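Clamico Open Storage Bin, grey, rectangular
Kitley Home and Workroom > Storage > Bins and boxes > Open bins

Available in grey only
Delivery in 9 working days
Returns accepted within 30 days

Product description

The Clamico open bin is a plain rectangular bin with straight use in mind. It has no lid, no wheels and no inner walls. You put things in from the top and you take them out from the top. We have kept it in our catalogue for six years and it remains the bin which our customers order again most often, usually when they have filled the first one.

The bin is made for mixed small things which do not have a fixed home. Many households have a drawer for this purpose, but a drawer must be opened and the things at the back are forgotten. With an open bin you see the whole content when you stand over it. The grey colour was chosen for the same purpose. On a white floor a white box is lost, and on a black floor a dark glove is lost, but on middle grey both of them can be found without much searching.

The material is a hard plastic, coloured through the whole thickness, so a scratch does not show another colour under it. The inside surface is matt. The bottom is flat and the bin stands firmly on a table, a shelf or the floor.

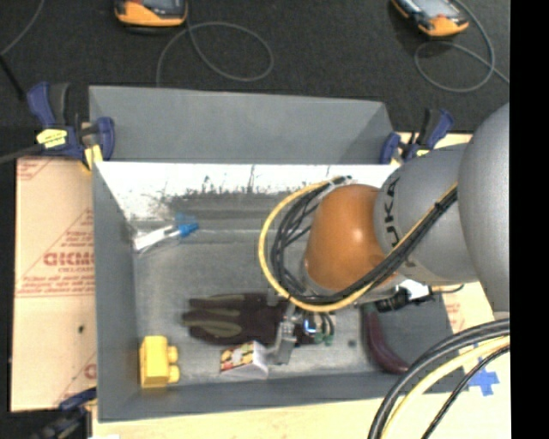

Choosing the right depth is the question we receive most often from customers. The Clamico bin is sold in two depths, called Low and Standard. The Low version is good for paper, cards and tools which lie flat. The Standard version is better when the content is mixed, for example a dark glove lying flat, a small box with a printed face and a yellow toy building block in the corner. Such things have different heights and shapes, and with higher walls they stay inside also when the bin is carried. If you want to stack cups or bottles, please choose another product, as neither depth is intended for this.

Where it is used

Entrance and hallway: gloves, hats, dog leads, keys which belong to no known lock.

Children's room: building blocks, small cars, pens. The top rim is rounded and has no sharp places. Very small children should not sit in the bin.

Workroom and packing table: returned goods, spare parts, items waiting to be sorted. Several small web shops use one bin for each order, and move the bin along the table until the parcel is closed.

School and club: lost property. For this use we advise to order the label holder together with the bin, because it cannot be mounted afterwards without drilling.

Using it with other products

The Tsikata shelf frame takes two Standard bins side by side or three Low bins one over the other. The frame is ordered separately and comes with its own screws. If you already have a shelf from the older Flakosia series, please measure the free width before you order. The bin needs 38 cm. Some Flakosia shelves sold before March have a narrower opening and the bin will not go in.

An inner divider is offered for the Standard depth only. It is pushed in from above and can be removed again by hand.

Cleaning and care

Wash with warm water and a little washing-up liquid. Dry with a soft cloth. Do not use a scouring pad, it will make the matt surface shiny in spots. Marks from felt pens can be removed with a school rubber if they are fresh. Do not put the bin in the dishwasher and do not leave it close to a heater.

What is in the package

One bin. The label holder, the divider and the shelf frame are not included. Orders of 6 bins or more are sent on a pallet, and the driver will telephone before he comes.

Questions from customers

Can the bins be put one into another when empty?
Yes. The walls lean a little outwards for this reason. If they hold too tightly, turn the upper bin slightly and lift one short side first.

Is there a lid?
No. We were asked for it many times, but we do not plan one. For storage under dust please see our closed boxes.

May it stand outside?
For a short time, yes. After a long time in strong sun the grey will become lighter.

Can I keep food in it?
Only food in its own packaging. The bin is not tested for direct contact with food.

I received a bin with a scratch. What must I do?
Please write to the Kitley customer desk with your order number and a photograph of the scratch. You do not need to send the bin back before we have answered.

Page last revised: September 2019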